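Leave the walls alone

My flat in Wonurton has plain walls. They are pale grey and bluish white, depending on the light, and there is nothing hung on them. Visitors tend to ask when I am going to finish the place. I moved in 54 weeks ago and I finished it in the first one.

I think we have got into the habit of treating a bare wall as a job not yet done. The Kistico catalogue that came through my door in September had 197 pages, and I looked hard for a wall in it with nothing on it. There were shelves for holding small plants, frames sold in sets with the pictures already inside, and stick-on panels meant to look like other panels. Somebody has to dust all that.

Before this I rented in Plidemton, in a house where every wall was full. I had put most of it up myself. When I left I spent a whole Friday filling holes and still lost 100 pounds of the deposit over the ones I missed. I could not have told you what half the pictures were. I had stopped looking at them within a month of hanging them.

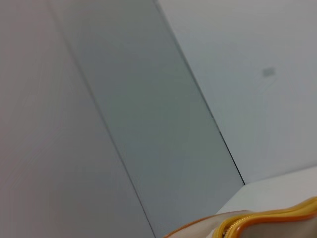

A plain surface changes more than people expect. Grey goes slightly green in shadow and slightly pink near something warm. You notice where two boards meet, and whether the line between them is straight. You also notice marks, I admit, and this is the best argument against my view. A busy wall hides a smudge and a plain one shows it from the doorway. My answer is to wipe it, or to live with it.

The other argument is that bare rooms feel cold. Some do. Mine echoed until I bought a thick rug and proper curtains, and both of those are useful things. I would spend money on them long before I spent it on prints. A friend's quote from Macaraeg for a decorated feature wall came to 3,413 pounds, and a rug costs a good deal less than that.

If you have a picture you love, hang it. One will do. Just don't go shopping for something to fill a gap.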